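Stuck on the clock room in Hernitz, any hints?
Posted by pipkin174

I'm playing Hernitz on my tablet and I've been stuck in the clock room since Friday. I've got the brass key and the torn map, but the cabinet wants a three-digit code and I can't find one anywhere! Please no full spoilers, I've only got this and the cellar left.

mossy_kettle
It's 234. Sorry, just saw you said no spoilers.

Toltport Tess
Ignore that if you still can! Turn the map over and hold it up to the lamp, then look at which clocks have stopped. The cellar is much easier (I did it in 10 minutes).

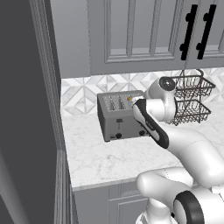

Mostly what helped me in the clock room was tapping everything twice, because Hernitz hides its switches in daft places. You want the same sort of thing as the little orange button up on the top right corner of that grey toaster, when your eye goes straight to the black lever and the knobs on the front. So try the tops of the clocks as well as the faces. If you like this one, Sarmiento is by the same people and a bit longer.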